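Bench Robot House Rules: Frequently Asked Questions
Ornano Repair and Refurbishing, Leltgate workshop

We put this page together because the same questions kept coming up at the front counter, in our training sessions, and in emails from other shops thinking about putting an arm on a repair bench. The full house rules run a good deal longer, and anyone starting at Leltgate gets a printed copy. What follows is the friendly version, last gone over in June.

Who do these rules apply to?
Everybody who steps past the yellow line, and that includes visitors, students, delivery drivers and the people who sign the checks. If you're only looking through the window from the counter, you're welcome to stay as long as you like and no rules apply to you at all (except please don't tap on the glass).

Do I need training before I can run a cell?
Yes. You'll do 10 supervised sessions at a bench before you run one by yourself, and we don't shorten that for people who have worked with arms somewhere else. We know that can feel a bit slow if you've been at this for years! But every shop has its own habits, and we'd like you to pick up ours while there's someone beside you to ask.

What has to happen before the arm moves?
The person at the bench says "moving" out loud, waits for an answer from anyone else inside the line, and only then presses start. Hands are out of the case, sleeves and lanyards are tucked away, and the computer is unplugged from the wall. After unplugging, hold the power button in for 10 seconds and check that the standby light on the board is out. If it's still lit, you've probably unplugged the neighbor's machine, so go and trace the cord again.

How fast is the arm allowed to go?
Our top speed anywhere on the bench is 90 millimeters per second, and inside a computer case it's 6. Yes, it looks like nothing is happening. People do get impatient with it — we certainly did at first — and you're very welcome to have a cup of coffee outside the line, but please don't touch the speed setting.

What are the rules for handling processors?
This is the longest part of the printed rules, and the one we get the most mail about. The load plate has to be fully open and the lever swung clear before a processor goes anywhere near the socket. The gripper holds the chip by its edges, metal side up, and keeps it flat the whole way. Nothing touches the contacts, on the chip or in the socket, and that goes for fingertips, cloths and well-meant puffs of breath.

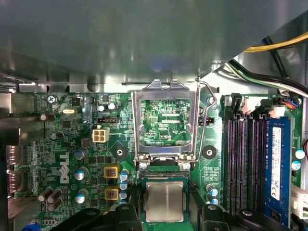

A technician at Zulside wrote in to say that we were being too easy on ourselves, and that a person ought to look straight into the socket with a light and a magnifier every single time before the arm is allowed to lower anything. Their shop had been relying on the arm's own view, and a bent contact is awfully hard to pick out at that angle, especially with a shiny plate standing up next to it. We talked it over for a couple of weeks and adopted the idea as written. So that's the rule now: light, magnifier, initials on the job sheet, and then the chip goes in.

Does the arm close the socket lever?
No, a person does that. Closing the lever takes a fair bit of force, and we want a hand on it that can feel when something isn't sitting right. Park the arm first, wait for the cell to show that it's parked, and then reach in.

What if the arm drops something?
Press stop, leave everything where it landed, and call the shift lead over. We know how tempting it is to grab a loose part before it slides under a heatsink bracket, but please let it slide. A dropped processor goes into a tray marked HOLD and doesn't go back into a customer's computer until it's been inspected and tested.

Can I change the gripper fingers myself?
If you've been signed off on it, yes. Use only the fingers in the Obeidat drawer, which we keep for electronics work, and wipe them down before they go on. Fingers with a nick or a shiny worn patch go in the red bin, even if you think they've got another week in them.

Can I send my own computer in and ask for no robot?
Of course you can, and we won't be the least bit offended. Tell the counter when you drop it off and they'll put a note on the ticket. The price is the same either way.

My shop would like to borrow these rules. Is that all right?
Please do! Ask at the counter for the printed copy, change whatever doesn't suit your benches, and write to us if you find a gap.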